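Le comprimé de vingt heures

Emese Veres avait dix-neuf ans et prenait un comprimé tous les soirs à vingt heures. Le flacon en contenait 60. Elle le rangeait dans le tiroir de la cuisine, à côté des piles.

À l'agence Bukmont, où elle faisait son stage, seule Marlene Vieira était au courant. Emese le lui avait dit en juillet, dans l'ascenseur, entre deux étages. Marlene avait répondu « d'accord », puis elle avait demandé si le traitement fatiguait.

- Un peu, au début. Plus maintenant.

Anderson Moura, lui, ne savait rien. Ils se voyaient depuis deux mois. Il l'emmenait manger des nouilles près de la gare et racontait des histoires sur son frère Osvaldo, qui ratait tous ses trains. À vingt heures, Emese allait aux toilettes avec son sac.

Un soir, elle resta assise. Elle posa le comprimé sur la nappe en papier et l'avala avec un reste de thé. Anderson attendit.

- J'ai le VIH, dit-elle. Je suis née avec. Ma charge virale est indétectable.

Il regarda son bol. Dehors, un bus passa, puis un autre.

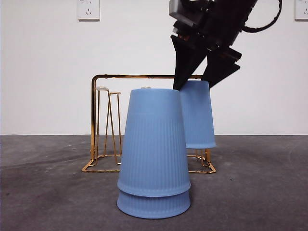
- Ça veut dire quoi, indétectable ?

- Que le traitement marche et que, tant que je le prends, je ne transmets pas le virus par les rapports.

Il hocha la tête. Il demanda encore qui le savait, et elle dit sa tante, le docteur Macedo et Marlene. Ensuite il commanda deux autres thés - le sien avec du sucre - et ils parlèrent du train d'Osvaldo.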